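News from the teaching hall: the vanity table is open

The Skorus project has now moved from the kitchen corner to the vanity table, and we would like to tell our readers how the work goes there. Many of you wrote to us after the June issue and asked why a robot should learn to tidy a dressing table. Our answer is simple. The things on such a table are small, light and easy to push over, and people put them back in a different way each time. A robot which can manage this table will have less difficulty with a desk or a bathroom shelf.

As before, we teach by hand. The person who teaches holds one gripper in each hand and does the task with them, at the speed which feels natural. The cube with printed markers on top of each gripper lets the software from Rernatum calculate where the gripper was in the room at every moment. No robot arm is needed for this part. The recordings go to Åberg, where our colleagues train the model and then try it on their two-armed machine.

At the end of last month we had 3241 accepted recordings for the whole project. The vanity table is still a small part of them, but it grows quickly. One task sheet asks for 100 good repetitions, and a teacher who knows the sheet well can finish 48 of them in a shift. New teachers should not compare themselves with this number. In the first days it is better to be slow and clean.

Toàn Tô, who is responsible for the recording tables, has asked us to repeat some points for everyone who will join this task:

Fingers of the gripper should close fully before you lift. Cards and flat packets are the most difficult objects, and many recordings were refused in the check for this one reason.

Keep the marker cubes in free view. If your sleeve covers a cube, stop and begin the repetition again.

The mirror stays on the table. We discussed for a long time whether to cover it. The team in Åberg prefers to have it uncovered, as a home will also have mirrors, and the model must learn that the second gripper in the glass is not a real one.

Please change the position of the small objects after every 6 repetitions. It is not necessary to make a beautiful arrangement. A little disorder is even useful for us.

Do not pull the cables when you turn. Put them over the edge of the table before you start.

Oanh Cao has taken over the checking of the recordings. She writes a short comment to each one which is refused, and she kindly asks teachers to read these comments before the next shift and not after it. If you do not agree with a comment, you can speak with her in the afternoon, when the checking desk is quieter.

The next task sheet will be about opening and closing the drawers. It is written by our partners at Tovamness and we expect to receive it soon. Teachers who would like to try the draft version can give their name to Toàn. Experience with the vanity table is welcome but we do not require it.
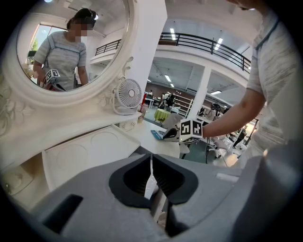
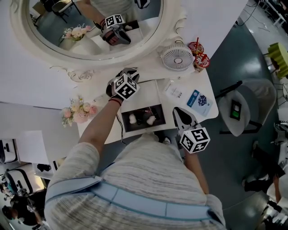 Teaching by hand at the vanity table, with a marker cube on top of each gripper in the second picture.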